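Walkthrough of the microscopy room at the Preltport field station, February round. I do this one before the pond sampling season gets going, and I went in at 4 with my clipboard and came out a good bit later than planned (the slide cabinets, see below). Boxes are ticked where I'm happy. Unticked ones need somebody to do something, and I've said what.

## Microscopes and lamps

- [x] **Power cords and plugs.** All fine. The cord on the old inverted scope has been replaced and it's so much nicer, no more tape!
- [x] **Lamp housings cool down and vents are clear.** Yes. Please keep dust covers off until the lamps are cool, though. I found one draped over a lamp that was still warm.
- [ ] **Oil objectives wiped.** The 100x on the Rulto bench had dried immersion oil on it again. I cleaned it with lens paper and it took me three goes. It's partly a safety thing, because oil drips onto the stage, then onto gloves, then onto door handles, and I've followed that exact trail before.
- [x] **Chairs and footrests.** Solid. The squeaky one still squeaks, but it doesn't wobble, so it passes.

## Live cultures

- [x] **Flasks labeled with species or sample site, date and initials.** Much better than last round. The Villanueva bog samples are beautifully labeled, and somebody even drew a little testate amoeba on the rack card.
- [ ] **Nothing unlabeled in the incubator.** Two jars on the bottom shelf with no label at all. They look like pond water with a wheat grain in each. If they're yours, claim them, or they get bleached at the end of the month.
- [x] **Culture waste gets treated before it goes down the sink.** The bleach bottle was full, with the mixing date written on it. We use 10 percent here, made fresh. I know the old poster says something else, so I took the poster down.
- [x] **No food or drink.** None! I'm as surprised as you are.

## Fixatives and stains

- [ ] **Lugol's and formalin in secondary trays.** Lugol's yes, formalin no. It was standing straight on the shelf at eye level, and I've moved it down to the vented cabinet. Can it please stay there?
- [x] **Spill kit sealed and complete.** Still sealed from last time.
- [x] **Gloves in all sizes.** We have one box of 200 in medium and plenty of small. Large is getting low, so I've put it on the order list.
- [ ] **Eyewash run and logged.** It runs clear, with good pressure on both sides, but the log sheet had a gap in it. I ran it myself and signed for today.

## Benches and walkways

Most of this section is easy. The floor by the door has been fixed where the tile used to lift, and the sampling nets are finally hanging up instead of lying in wait for my ankles. I'd still like the waders moved out to the porch, as they drip and the floor gets slick right where people come in with trays.

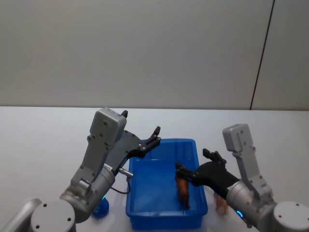
## Slides, cabinets and storage

- [x] **Sharps container under the fill line.** Yes, with lots of room left.
- [ ] **Slide cabinets anchored to the wall.** The Nultavura collection cabinet is not. It's heavy, it's tall, and if you pull out the top drawers together it leans toward you. I tried it (gently) and didn't enjoy it. One drawer at a time until the bracket goes in, please.
- [x] **Coverslip glass swept up.** Clean on the benches, and one sliver behind the centrifuge that I picked up with tweezers.
- [ ] **Exit route clear.** Clear apart from a cooler of empty sample bottles by the back door. I pushed it aside, but it needs a real home.

I'll look at the unticked ones again when the first spring samples come in. Add your own notes underneath mine, and initial them so I know who to bug.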